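Daltside Opens Expanded Lending Room for Household and Garden Items

DALTSIDE - The Daltside Lending Room will reopen in November in larger premises on the ground floor of the Andrade Building, with 2825 items available to residents and a new arrangement for sorting donations and returns.

The lending room allows any resident with a membership card to borrow tools, toys, kitchen equipment and garden supplies for up to 8 days at no charge. Members may renew an item once by telephone or at the front desk. Items reserved by another member cannot be renewed.

The new premises provide 90 square meters of floor space and a separate sorting area at the rear. Furniture and shelving were supplied by Oledetti under a contract awarded earlier this year. Budirix, a local property services company, has agreed to meet the cost of heating and lighting for the first two years.

"Residents asked us for longer opening hours and a wider choice of garden tools, and the new rooms make both possible," said Silvana Siqueira, director of the Daltside Lending Room. "We are grateful to everyone who has donated items or given their time during the move." 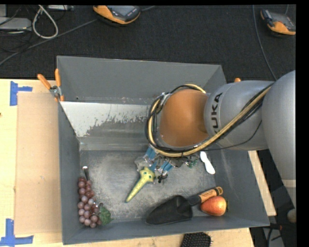
Donated goods will no longer be accepted at the front desk. Residents are asked to bring them to the rear entrance between 9 a.m. and noon, where staff will record each donation and issue a receipt. Mixed donations are welcome and do not need to be separated at home. A garden trowel with a black blade and an orange-tan grip can lie in the same grey metal bin as a yellow toy-like object, and staff will assign each to the correct section. Garden tools are entered under outdoor equipment, while toys go to the children's shelves after a safety check.

Small hand tools may be borrowed singly or as part of a set. The garden section has been extended to 81 sets for the coming season, each with a printed list of contents. Members are asked to check the list before leaving the desk and again before returning the set.

"Most of our returns come back in very good order," said Yuzuki Shibata, collections manager. "The lists will help members keep each set complete - and they will shorten the wait at the desk on busy mornings."

The lending room cannot accept mattresses, car seats, gas appliances or items with damaged electrical cords. Knives and other sharp tools must be wrapped and handed directly to a member of staff.

Existing membership cards remain valid. New members may register at the front desk with proof of address. Residents under 16 must be accompanied by a parent or guardian when registering.

Media inquiries should be directed to the office of the director, Daltside Lending Room, Andrade Building, Daltside.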